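Kusbridge Game Fair, Wednesday 9/23/26

So I finally made it to the Kusbridge Game Fair after missing the last 2 (one for a wedding, one because I left my ticket on the kitchen counter and only noticed at the train station). Doors opened at ten and I was in line by nine, which felt silly until I saw how many people had beaten me to it.

First stop was Bendimen, the farming-and-ghosts game I've been boring my friends with since the July trailer. The wait was long but they let you play the whole first chapter, and oh, it's good! You plant turnips by day and at night the turnips have opinions. Fishing is still fiddly on a controller -- I lost the same eel over and over -- but the music in the barn got me right in the chest.

Next door was the Escobar studio, and I'd have happily stayed there all afternoon. They make co-op puzzle games, and the new one has you and a stranger carrying a piano through a hotel. My stranger was a very patient dad in a raincoat. We got it up 3 floors before I backed us into the fountain. They also had a wall of old concept sketches, and a girl at the desk was handing out stickers until she ran out, just before I got there. Typical.

Lunch was a cheese toastie from the truck by the loading doors. Too expensive, very good.

After that I went upstairs for the Hitasholm talk. It's a space trading game with 1,000 ports to visit, all of them placed by hand, and the team spent most of the hour on how they keep prices from going haywire when everybody hauls the same cargo. I followed maybe half of it and loved it anyway. Somebody asked about mod support and got a big smile and no answer, so make of that what you will. 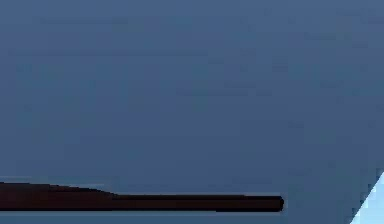
Dark rod on slate blue, computer-rendered.

I squeezed in one last go at the retro corner and got flattened at a racing game by a kid who barely reached the wheel. Then it was the slow shuffle to the coat check and the 5:40 train home.

If you're going next year, bring water and wear proper shoes. The upstairs hall gets stuffy, and the benches fill up early.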